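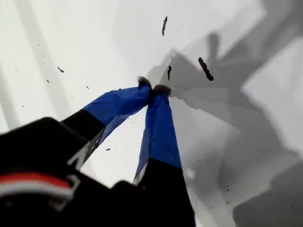 Chapter 5
Paying for Water: How a Town Sets Its Rates

Contents | Previous Chapter | Next Chapter | Glossary | Index

I grew up in a house where the water bill went straight into a kitchen drawer, unopened, until my mother sat down to pay everything at once. I don't think I saw one up close until I rented my first apartment in Bridamby. It was two pages long, it had five separate charges on it, and the water I had used was the smallest of them. I remember standing in the hallway thinking somebody had made a mistake (they hadn't, and the woman on the phone was very patient with me).

That bill is why this chapter exists. In Chapter 4 we looked at how a city decides what to build. Now we get to the part where people have to pay for it, month after month, for decades after the ribbon has been cut. Water is my favorite case because everybody buys it, you can't really shop around, and the costs behave in a way that surprises most students the first time through.

5.1 Most of the cost is in the ground

Let's start with Bridamby. The town has 165 miles of water main, and a good part of it was laid before anyone now working at the utility was born. Those pipes cost the same to own whether the town drinks a lot or a little. The loan payments don't shrink in a rainy summer. Neither does the payroll at the treatment plant, or the insurance, or the rent on the yard where they keep the spare valves.

Economists call these fixed costs. The costs that do move with every gallon, mostly chemicals and the electricity for pumping, are variable costs. You met both terms back in Chapter 2, where I used a bakery. A bakery has plenty of variable cost: more bread, more flour. A water system is nearly the reverse, and if you keep that in your head the rest of the chapter goes a lot easier!

So what happens when people conserve? Say a dry spring comes along and in May the town asks everyone to cut back. They do, and use drops by about 12 percent. Great news for the reservoir. But if the utility collects most of its money by the gallon, its income falls by nearly as much while its costs hardly budge. A few months later it has to raise the rate, and people who let their lawns go brown open a bill that looks like a punishment. I have sat through that public meeting, and it was loud.

5.2 Three ways to write a bill

There are 3 basic rate designs we'll work with, and you'll find some blend of them nearly anywhere you live.

Flat charge. Every household pays the same amount, however much it uses. Kundar did this for years, for the simple reason that it had no meters. The income is steady and the bills are cheap to send out. The trouble is that a retired couple pays the same as the family next door filling a swimming pool, and the family has no money reason to think about it.

Uniform rate. Every gallon costs the same. People find this one easy to accept, I think because it feels like buying gas. It leaves the utility exposed to wet years and dry ones in the way we just saw.

Block rate. The first few thousand gallons are priced low, the next batch higher, and so on up. Bettencourt switched to blocks after its second well failed. The idea is to keep drinking and bathing cheap while sprinklers carry more of the load. Watch out for large families, though. Six people in one house can land in an upper block without owning a blade of grass, and we'll spend a good while on that problem in Section 5.4.

Key terms so far: fixed cost, variable cost, flat charge, uniform rate, block rate.

Before you read on

Find a water bill, yours or one you can borrow. Circle every charge that would still be there if nobody turned on a tap all month. Add them up and write down what share of the total they make. Keep that number handy, since we'll set it beside the figures for Drarska in the next section, where the whole system was rebuilt at once and the debt landed on a very small number of customers.

5.3 Drarska and the cost of starting over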